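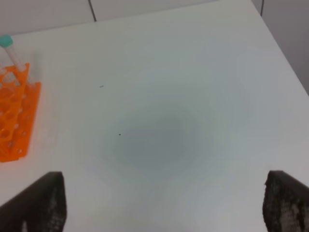 Ziltus Tube Handling Cell

Search products, parts, manuals

The Ziltus cell is a single arm with a two-finger gripper, mounted over a bench. It moves capped centrifuge tubes in and out of a standard rack. It was built for the chores at the edge of lab work: racking, unracking, sorting, and putting things back where they were. The same cell can be set up for small-parts kitting on a shop floor. The notes on this page apply to both uses.

What it does now

The cell picks up a capped tube, carries it at any tilt the wrist allows, and lowers it into an open hole. Tubes may stand in neighboring holes as long as the fingers have clearance at the cap. The rack does not need to be bolted down or placed against a stop. It needs to be on the bench, fully inside the reach envelope, with its top plate level.

Placing is the slow part. A person drops a tube into a hole without looking closely. The cell lines up the tip over the hole, corrects, lowers, checks the grip force, and lets go. If the tip catches the edge of the hole, the arm backs off and makes up to 2 more attempts before it stops and asks for help.

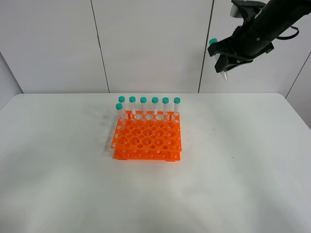
Can the cell replace a person at the bench?
For racking and unracking capped tubes, it can take over the motion, but a person still has to load the bench, clear faults, and do everything that involves an open tube.

What it does not do

Capping and uncapping are not supported. Both need one hand to hold the tube and another to turn the cap, and this is a one-arm cell. Wiping up spills, peeling labels, and opening bags of new tubes are also out of scope. The household version of the question comes up often at trade shows. The control software has been tried on cutlery sorting and on folding hand towels. Cutlery was acceptable with one item at a time. Towels were not, and no towel program is offered.
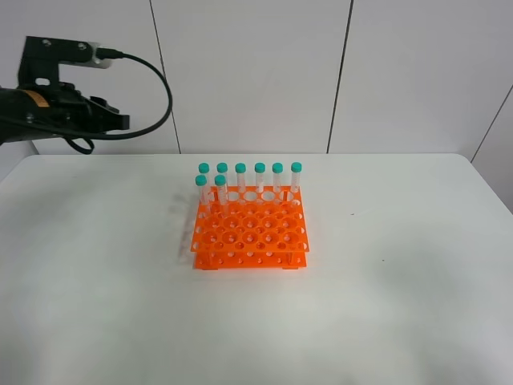
Eight capped tubes in a two-tier rack, arm clear of the work area.

Setup and site needs

Bench: flat, matte, light in color. Glossy tops cause false edges in the wrist view.
Lighting: even overhead light. Avoid a lamp aimed at the rack.
Rack: rigid plastic, round holes, top plate visible from above. Wire racks need a separate grip profile.
Tubes: screw cap, dry on the outside. Remove loose tape.
Service interval: inspect finger pads every 2,000 picks and replace as a pair.

Allow 4 hours for first installation, including calibration. Moving the cell to another bench means calibrating again.

Grip profiles

Profiles for tubes, balls, and small rigid blocks are included. The ball profile is used for acceptance testing and for training new operators. A profile for soft goods is under review by Duyên Đặng in applications and has no release date.

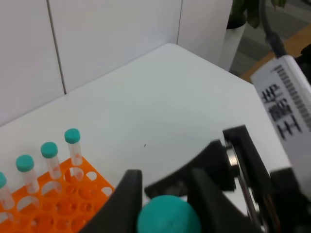 Teal ball held between the fingers, with capped tubes racked alongside.

Ordering

The cell ships with one arm, one gripper, one wrist camera, and 2 spare pairs of finger pads. Bench and rack are not included. Sites in the Ekovdale service area can request a trial through Majdi Smadi in sales. Bring your own tubes and rack to the trial, as results with another rack do not carry over.

Page revised 2023-10-15

Contact Ziltus | Copyright Ziltus, all rights reserved | Back to top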